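Section 4: Setting Up and Living With the Microwave

If you skipped straight here from the fridge section, welcome! I'm Buppha Ratanaporn, I look after the kitchen at the Ondbridge rental, and I wrote this whole guide for guests and long-stay tenants after answering the same microwave questions by text message more times than I care to admit. The printed booklet that came with the oven went missing long before my time, so what you get is my version, tested on a great deal of leftover soup.

This section covers moving the oven, first use, everyday heating, cleaning and what to do when it sulks. The kettle and toaster are in Section 5.

4.1 Before you plug it in

You'll need to do this part if the oven has been moved, or if you're taking over the kitchen at the start of a lease (most of our long stays begin in September, right when everybody is carrying boxes up the stairs at the same time).

1. Clear the white tabletop completely before you put the oven on it. I mean completely, including the mail.

2. Wipe the tabletop with a damp cloth and let it dry. Crumbs under the feet make the oven rock, and then you'll hear it buzzing against the table every time you warm a cup of milk.

3. Lift the oven with two hands underneath, door facing away from your chest. It's heavier on one side than the other, so go slowly the first time. If you have a second person handy, use them!

4. Set it down with open space on both sides and behind. I leave a hand's width at the back and the same at the sides, and nothing on the top. Yes, I know the top looks like a shelf. Please don't use it as one.

5. Run the cord straight back to the wall outlet. No extension cords and no power strips, please. The Manninen coffee maker gets its own outlet on the other wall.

Caution: If the cord is nicked, or the plug feels hot to the touch after use, unplug the oven and message me. Don't tape it up.

Note: The oven weighs enough to scratch the table if you drag it. Pick it up to turn it. There's a felt pad in the second drawer that you can slide under it if you really must shuffle it along alone.

4.2 First use

I like to do a water test whenever the oven has been unplugged for a while or has come back from storage at Brallside (that's the basement unit, for anybody new). It takes a couple of minutes and you end up with hot water for tea, so you may as well.

1. Open the door and take everything out. People store things in there. I've found a bag of rolls, a phone charger and once a rather nice hat.

2. Check that the glass plate is sitting flat on its ring. Give it a little push with one finger and it should turn without scraping. If it wobbles, lift it off, seat the ring again and put the plate back.

3. Fill a microwave-safe mug two-thirds full of tap water and put a wooden stirring stick or a wooden spoon in it. Set the mug in the middle of the plate.

4. Close the door until it clicks. A soft push is plenty.

5. Heat on full power for 2 minutes.

6. Let the mug stand for a moment, then take it out with a dish towel. The handle can get hot on the older mugs, especially the blue Rindau ones, which I'd keep for cold drinks.

If the water is hot, you're all set. If it's still cold, go to 4.5.

Caution: Never run the oven empty. And don't heat plain water for longer than you need to, as it can get hotter than it looks and boil up suddenly when you move it or drop a tea bag in.

4.3 Everyday heating

I'm not going to tell you how to warm your dinner, but these are the things that work for me in this particular oven, and it does have its moods.

1. Spread food out in a ring with a gap in the center. A big lump of rice in the middle of the plate will be scorching on the outside and chilly inside, every single time.

2. Cover it loosely. There's a vented plastic cover hanging on the hook by the sink. A paper towel does the job too.

3. Go in short bursts and stir between them. For a bowl of soup that came out of the fridge I do two rounds, stirring well in the middle.

4. Wait a minute before you eat. The food carries on warming while it stands.

Use glass, ceramic or plastic marked as microwave safe. Leave out foil, metal trays, twist ties, travel mugs with metal in them, and any plate with a gold or silver rim. My grandmother's plates are up on the top shelf and they all have the rim, so please leave them there (they're pretty, I know).

Note: Popcorn. Stay in the kitchen. Stop it when the pops slow down, whatever the bag says. I won't go into why the hallway was repainted.

4.4 Cleaning

A quick wipe once a week keeps things pleasant, and a proper clean every month or whenever it starts smelling like last night's curry. My log on the inside of the cupboard door starts on 2022-02-17, and you're very welcome to add your line to it when you've done one.

1. Unplug the oven and let it cool.

2. Take out the plate and ring and wash them in warm soapy water. If the plate is still hot, let it sit first, as cold water can crack hot glass.

3. Put a bowl of water with a few slices of lemon inside, plug back in, and heat until the window fogs up. Leave the door shut for a few minutes so the steam can get at the splatters. Unplug again.

4. Wipe the inside with a soft cloth, roof included. Everybody forgets the roof!

5. Do the door next. Wipe the window and then follow the edge of the door all the way along, red line and all. Grease loves that edge. The white front above it picks up finger smudges, and a drop of dish soap on a damp cloth is as strong as you should go.

6. Dry everything, put the ring and plate back, and leave the door open for a bit to air.
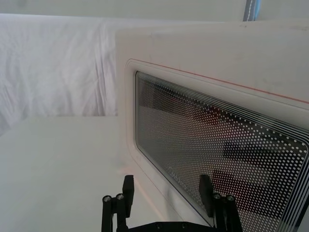
Fig. 4-1. The door window, with its dotted screen, and the thin red line along the top of the door.

Look over the door while you have the cloth in your hand. The dots belong to the metal mesh, and it has to stay whole, so no scrubbing pads, no scrapers and nothing pointy. If the lettering on the glass looks faint to you, leave it be. Rubbing won't bring it back and it isn't dirt either.

Caution: Don't use the oven if the mesh is torn, the glass is cracked, the door hangs crooked or it won't close all the way. Unplug it, put a note on it so the next person knows, and message me.

4.5 When something isn't right

Nothing happens at all: check the plug, then try the outlet with the desk lamp. If the lamp stays dark too, it's the breaker (see Section 7, the panel is behind the coats).

It runs but the food stays cold: look at the power setting first. Somebody may have left it on defrost. If it's on full and the water test still comes out cold, stop using it.

It rattles: nearly always the ring. Take it out, rinse the track underneath, try again.

You see sparks: stop it right away and look for metal. If there's none in there, unplug the oven and leave it unplugged.

There's smoke: keep the door closed, switch it off and pull the plug. Open the door only when the smoke has stopped, and call for help if it doesn't.

Please don't take the cover off, even if you're good with tools. The parts inside can hold a dangerous charge after it's unplugged. I don't open it up myself, it goes to the repair shop.

Spare vented covers are in the tall cupboard, bottom shelf, behind the baking trays.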